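I have finally done something about the bead situation. Anyone who's been to my house in the past year will know what I mean: jam jars, envelopes, the butter dish with no lid, a sock at one point. I make necklaces and the odd pair of earrings to sell at the Nendlow market, and everything I own for it had spread over two rooms and the top of the fridge.

What tipped me over was an order in June from a lady who wanted 28 amber-coloured ones on a long thread. I knew I had them. I spent a whole evening looking and found them in my coat! So I cleared the table, put the kettle on and decided I wasn't going to bed until every last thing had a home.
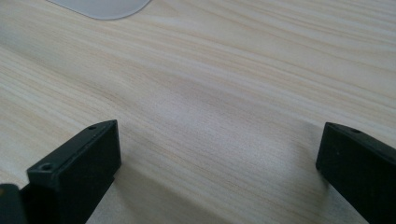

The work table, and plenty of bare wood to get going on.

I'd forgotten how nice the grain is, all wavy and pale. I got the table from Effie Nisbet when she moved to Flismont (she wanted nothing for it except help getting her wardrobe down the stairs, and I think she got the better deal) and it has spent most of its life with me under a heap of wire offcuts and old receipts.

Anyway, the box. I went back and forth over this for weeks. I had a wooden one with drawers in my basket online for ages, very handsome, but you have to label every drawer and I know full well I'd never keep that up. What I wanted was a see-through one where the trays lift up and out in steps when you open it, like my grandad's fishing box. The big bit at the bottom is for pliers and reels of thread, and the little compartments further up are for the beads themselves.

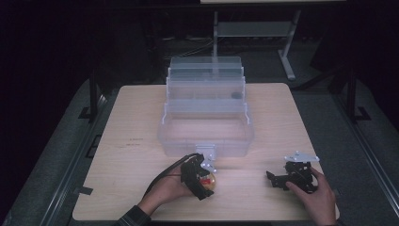

My first go at sorting was by colour, and it looked gorgeous for all of ten minutes. Then I tried to pretend I was making a bracelet and found I was hopping between trays for beads of the same size. So out it all came again and I went by size first, then colour within that. Big round ones together, the middling ones next, and the seed beads left in their tubes, as I'm not daft enough to tip those out. I bought a bag of 500 from a stall once and I'm still finding them in the carpet.

Findings (the clasps and jump rings and so on) get a row to themselves. Ghassan Akl, who taught the evening class I did, used to keep his in old film pots and could tell which was which by the rattle. I can't do that. I need to see them.

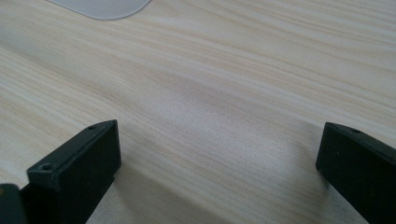
The other thing I've changed is how I lay out a piece before threading. I used to do it on a tea towel, and the beads stayed put well enough, but the fluff got into everything and you'd pull up a loop of towel with your needle. Now I go straight on the wood for anything big and only bring out the towel for the fiddly stuff. You do have to watch for rollers. I lost a lovely smoky one under the radiator and had to get it out with a ruler and some tape. 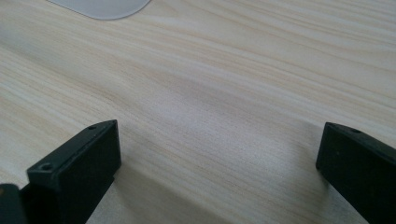 Threading goes so much quicker with room to stretch out a full necklace, and I've got fussier about keeping it that way. Tea goes on the windowsill now, post goes in the hall. At the moment the flat white thing at the far side is all that's allowed to stay out on the table, and I've the whole near end to spread beads over. I give it a week, but what a week it'll be!

Next job is the wire, which is a horrible tangle in a carrier bag on the back of the door. If anyone has a good way of storing half-used coils, do leave me a comment. I've tried bulldog clips and they ping off.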